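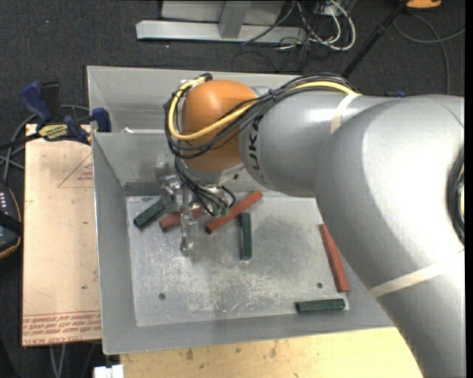
Tudmont Shared Workshop Opens Its Bin-Picking Build to the Public

FLONDHAM, Apr 4, 2022 - The Tudmont shared workshop in Flondham will open its doors next week for the first public showing of Ñahui, a member-built project that uses a secondhand industrial robot arm to pick blocks out of a metal bin. The build files, wiring notes and control software will be released free of charge on the same day.

The project was started by Sutrisno Ismail, a Tudmont member and former packaging line technician, who bought the KUKA arm at a plant closing sale and arranged for it to be moved into the workshop's ground floor bay. Work on the bin-picking setup began in November, once the arm had been bolted down and the bay had passed its electrical inspection.

"I wanted to see how far a few people could get with evenings and a normal set of tools," said Ismail. "The arm is the easy part. It was made to do this all day long. Everything in front of the wrist and everything under the gripper is ours, and that's where the time goes."

The task

Ñahui is set up to do one job. Rectangular blocks in red and green are tipped into an open sheet-metal bin with sloping walls. The arm reaches in, takes hold of one block and moves it to a tray outside the bin. When the bin is empty, the tray is tipped back in and the run starts again.

Picking parts that lie at random angles is a common job in factories and a hard one to do well. A block lying in the open is simple to take. A block against a wall leaves little room for the fingers, and a block in a corner may have to be nudged out before it can be gripped at all. The team picked plain blocks so that the shape would stay the same and only the position would change.

In the most recent test the arm was given 80 pick attempts and completed 56. Most of the failures were at the walls. In a few cases the gripper closed on two blocks at once and dropped both. The full log of the test, including the failed picks, is part of the release.

"Fifty-six is where we are," Ismail said. "In the winter we couldn't get through a full bin without stopping to reset it."

The gripper

The gripper went through three versions. The first was a plain two-jaw design that was too wide to get down beside a block near the wall. The second was narrower, but its fingers bent under side load. The current version uses slender fingers with a rounded tip and a metal body, and is wired separately from the arm, with its own thin cables coming down past the wrist joint.

The rounded tip was added after the square-ended fingers kept catching on the bin floor. The floor panel has picked up plenty of scuffs and scratches over the course of the build. The team has left it in place and plans to fit a replacement when the finger height settings are final.

Cable routing took longer than planned. The gripper and sensor lines run along the outside of the forearm and across the wrist, and need enough slack to let the joint turn without pulling. At present they are held with tape, which makes them quick to move. Printed clips are being drawn up and will be added to the files when they have been tested through the full range of the wrist.

The bin and table

The bin sits on a wooden tabletop. A bar clamp is used at the side, and the members who run the bay check the bin position at the start of each session. A bin that has shifted by even a small amount will throw off every pick near a wall, and several early test sessions had to be discarded for that reason.

Cast acrylic sheet has been bought for side guards around the work area. The sheet will be cut at Tudmont on the workshop's own table saw, with the paper covering left on until the edges are finished. Drawings for the guards are included in the release in both metric and inch sizes.

The software

The control software was written by members under the name Vekero. It takes a list of block positions, chooses which one to try first, and sends the arm a path in and a path out. It also keeps a record of every attempt, with the chosen block, the approach angle and the result.

Vekero does not need a powerful computer. It runs on an office desktop that was already in the workshop. Motions can also be taught by hand, using a handheld control, and saved for later playback. Members who do not write code have used this method to set up most of the safe positions above the bin.

The version being released has a number of known limits. It does not plan around anything outside the bin, so the space around the arm has to be kept clear. It handles one size of block. It cannot yet push a block away from a wall before gripping it, although a routine for doing so is being tested. A list of open problems is included with the files, and help with any of them is welcome.

Cost

The team kept a running total of what was spent after the arm itself was in place. Parts for the current gripper came to $300, including fasteners and connectors. The tabletop and bin were made from material already on the Tudmont racks. Ismail paid for the arm and its transport himself, and has agreed to leave it in the bay for use by trained members.

Safety and training

An industrial arm can cause serious injury, and Tudmont treats the bay as a restricted area. Members must complete an in-house training course before they may switch the arm on. Two trained people must be present at all times when it is powered, one of them with a hand on the stop control. Speed is limited for all work inside the bin.

The workshop asks anyone planning to copy the build to read the safety section of the notes first. The files describe how the Tudmont bay is arranged, but they do not replace a risk assessment for another site. People who do not have access to a large arm can still make use of the gripper drawings and the software, and a member is now adapting both to a small desktop arm at home.

Open session

Visitors to the open session will be able to watch full runs from behind a barrier and talk to the people who worked on the gripper, wiring and software. The earlier gripper versions will be out on a bench and may be handled. Runs will start on the hour, with time between them for questions.

Entry is free. Children are welcome with an adult. The ground floor entrance is step-free, and parking is available behind the building. Closed shoes are required in the workshop area.

What comes next

After the release the team will finish the side guards, replace the tape on the forearm with clips and repeat the 80-pick test with the new push routine. Results will be posted with the build files. A second block size is planned for later in the year, along with a training course for members who want to write their own picking routines in Vekero.

"If somebody sends us a better finger, we'll put it on and run it," Ismail said. "We've got the log from the old one to compare it with."

About Tudmont

Tudmont is a member-run shared workshop in Flondham with areas for woodwork, metalwork, electronics and sewing. Members pay a monthly fee and have access to the tools they have been trained to use. New member tours are held monthly.

Media contact

Sutrisno Ismail, Ñahui project, Tudmont Shared Workshop, Flondham. Reporters who would like to see the arm running before the open session should arrange a time in advance. Photographs and the test log are available on request.

###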